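Spent the morning going through the coats. Posting as I go because a few people asked how I store wool over summer, or don't, depending on the year.

---

Two coats in this flat get treated properly. The rest go on the hooks by the door and take their chances. The black button-front one is the one I care about most, so most of this is about that.

---

I bought it second-hand at Brerby, the shop near the tram stop that used to sell lamps. It had a dry-cleaning ticket pinned inside with the number 822 on it. I've kept the ticket in a drawer. No reason.

---

First job is pockets. All of them, including the one you never use. I got a bus transfer, a lip balm with no lid and a folded receipt from Agbayani for rice and a mop head. Last year it was half a muesli bar.

---

Second job is brushing. I use a plain clothes brush and work from the collar down. Do the shoulders twice. That's where the dust sits when a coat has been on a hanger for months.

---

A lint roller is fine for cat hair but it doesn't lift grit. If you only own a roller, use it, then give the whole thing a good shake off the balcony. Check who's on the balcony below.

---

Someone asked if I wash it. No. I spot clean the collar with a damp cloth and a tiny bit of wool wash, then go over it again with plain water. It gets dry-cleaned when it needs it. Every year is too often for this one.

---

Buttons. Go over each one and give it a light tug. If it moves more than its neighbours, resew it now. You will not do it in winter when you're late and it's dark at five.

---

Sosina Jemal taught me to sew coat buttons with a matchstick under the thread so you get a bit of a shank. Thick cloth needs the room. Pull the match out, wind the thread round underneath, tie off. Five minutes a button once you've done a couple.

---

If you lose one and can't match it, take one from somewhere it doesn't show and put that at the front. Then put the odd one in the hidden spot. I've done this on a grey jacket and I forget which button it is now.

---

Folding versus hanging. I hang if there's space. The wardrobe here is narrow and everything gets crushed along one side, so this year the long coat is getting folded.

---

How I fold it: lay it on the bed, front up, done up or not, doesn't matter much. Smooth the collar and lapels flat first. Sleeves come across the front. Then bring the bottom up in one fold if it fits your box, two if it doesn't.

---

Use the bed, not the floor. You want to be able to walk round at least two sides. I leave whatever sheet is on, as long as it's clean. Today it's the strawberry one.

---

Put something soft inside the fold so it doesn't set a hard line. I roll up an old pillowcase. Tissue is nicer if you have it. Don't use newspaper, it comes off on pale linings.

---

Box is a Bekero, the flat kind that goes under the bed. It's fine. The zip on the last one went after a winter, this one has held. I wouldn't put more than one heavy coat in it.

---

Replying to a couple of you: yes, cedar blocks. Sand them lightly when they stop smelling of anything. They won't fix a moth problem you already have. For that you need to empty the wardrobe and vacuum the corners and the rail.

---

Also no, I don't use vacuum bags for wool. I did once and the collar never sat right again. Good for doonas though.

---

The other coat is a lighter one, navy, and it's going to Betia for a new lining. Quoted 310, which I thought about for some 2 weeks. The lining has gone under both arms and I've mended it enough times that there's more thread than lining.

---

If you're weighing up the same thing: check the outside cloth first. Hold the elbows and cuffs up to a window. If light comes through in patches, I wouldn't spend the money. Mine was sound.

---

Things I keep for July, when it all gets hauled out again: the brush, the cedar, a card of black thread, the spare buttons in a jar with a label. The label matters. I had a jar of mystery buttons for years.

---

The old scarf drawer is next and I'm not posting about that. It's mostly odd gloves.

---

Last thing before the coat gets folded. Check under the collar, along the seam. Moths like it there and so does old makeup. Then run your hand down each sleeve to feel for anything caught in the lining. I'm up to the sleeves now.

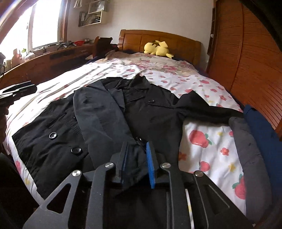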